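News from the Back Bench: Gathering Fruit Examples at Pledberg

Those of you who read the January newsletter may remember that we closed it with a promise, and a rather bold one, that by spring we'd be collecting our own examples for the learning system instead of leaning on the ones we had been handed by the Clinolby team. I'm happy to report that spring has come and so have the examples! It has taken longer than Lutz said it would (Lutz, if you're reading, I have your email from the winter and I am keeping it), but the routine is settled now, and I thought members who only ever see the finished plots in the monthly meeting might enjoy hearing how a day at the bench goes.

The short version goes like this. A person steers the two arms by hand movements, the recorder runs the whole time, and every attempt from start to finish is saved as one example. Later on the model gets to study them all and tries to work out what it ought to do when it meets the same sort of table on its own. We picked fruit and a basket and a small shelf because everyone understands the job without a page of instructions, and because Sabine Brandes pointed out quite sensibly that if an apple gets dropped we can buy another apple.

There are two halves to the task. In one, the fruit starts out on the table and goes into the basket. In the other, the basket is already on the shelf and both hands have to reach in to it together, which sounds like the easier of the two until you've tried it. The hands come in from either side, and your own two thumbs have no idea how close they are to each other until you look up. Mitiku Lemma has the best touch for this by a long way. He goes slowly, he keeps his shoulders down, and he breathes out just before the fingers go over the rim. I've tried copying the breathing and can't say it has helped me much, but I do feel calmer.

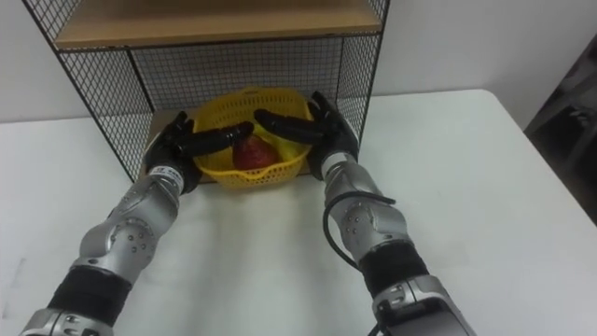
How a Session Runs

We work in blocks of 30 attempts and then we stop, whether or not we feel like stopping. This was Gudrun Rieger's rule and I grumbled about it for a good week. Then she had us go back through one long afternoon of recordings, and there was no arguing with it: toward the end every reach was a little quicker and a little sloppier, and the fruit was being nudged along the table more than it was being picked up. A learning system will copy your tired habits just as gladly as your good ones. So now we do a block, we have tea, and somebody else takes over the controls.

Before each attempt the person at the table moves things. The basket goes a bit to the left, or a bit nearer the front, and gets a small turn so its handle points somewhere new. The fruit trades places. Finn Wiegand wrote us a little sheet of starting layouts, 38 of them, and we draw one at random from an envelope. We used to just put things wherever we fancied, and when Finn plotted those early starting positions they made a tight little clump in the middle of the table, like a dart board belonging to somebody very good at darts. All of us would have sworn we were spreading them out. The envelope may look silly but it has done more for the spread than any amount of good intentions did.

Then comes the attempt itself, and the note afterward. We keep the notes very plain. Did the fruit end up where it was meant to go, yes or no. Was anything knocked. Was there a pause longer than a few seconds. If the person driving wants to add a remark they may, and Mitiku's remarks are worth reading for their own sake ("thumb had other plans" was one of last week's).

Which brings me to thumbs. If you take one thing from this item, let it be that a round fruit on a smooth table is mostly a thumb problem. The fingers can be in a lovely position and it won't matter if the thumb arrives early and low, for then the apple is pushed before it's held, and an apple that has been pushed toward the basket likes to sit snugly against the side of it where there's no room left to get a finger in. We have quite a few recordings that begin this way. For a while we were throwing them out as failures.
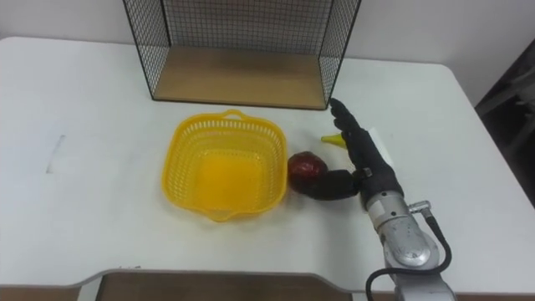
Gudrun talked us out of that too. Her view is that the recordings where something starts badly and is then put right are among the most useful we have, since the model is bound to get itself into the same sort of muddle and has to have seen somebody get out of it. What we do now is keep going. If the fruit rolls, you follow it. If it's jammed beside the basket, you back the hand away, come around, and try from the other side, all with the recorder still running. The attempt is only thrown away if something goes off the table altogether, or if the driver loses track and has to reset the arms.

I won't pretend everyone agrees about how far to take it. Lutz thinks a third of our kept examples having some kind of recovery in them is too many, and he worries we're teaching the thing to fumble first and fix it second. Sabine thinks a third is about right for a beginner of any kind. We've agreed to train it both ways on the Dogar machine and compare, so I'll have something to tell you about that in the next issue, provided the Dogar machine is in one of its better moods.

Where We Stand

As of this morning, Tuesday, 4 May 2021, we have 102 kept examples of the fruit-to-basket half and 9 of the two-handed half. Yes, nine! I know how it looks on paper. The two-handed work is slower by its nature, and there was also the business of the Orulano update, when the recorded times for the left and right sides stopped agreeing with each other and we had to set aside everything from that stretch. Finn has since added a check at the start of each block. You close both hands together, you open them together, and if the two lines on the screen don't match you go no further until they do. It takes less than a minute and I wish we'd had it from the beginning.

A word on the practice runs, as a few of you have asked. They don't go in. Anybody new gets an hour of driving with the recorder off, and nothing they do in that hour is kept or counted or looked at. People learn much faster when they aren't being saved to disk. My own first hour was spent chasing a banana from one side of the table to the other and I'm very glad there's no record of it apart from this one.

Now for the asking part. What we're short of is drivers, and especially drivers who aren't us. All five of us have fallen into similar ways of doing things, and you can spot it in the plots: we come in from the same side, at much the same height, and we hesitate at the same point. Fresh hands would be a gift. You don't need any background in this at all, and if you're left-handed Finn will be especially pleased to see you. Mornings suit us best, but evenings can be arranged if two people come together.

If you'd like a turn, put your name on the sheet by the Pledberg bench or drop Sabine a line, and mention whether you'd rather start with one hand or two. Wear sleeves that stay put when you push them up. The tea is ours, the biscuits have lately been Gudrun's, and contributions to the tin are very welcome.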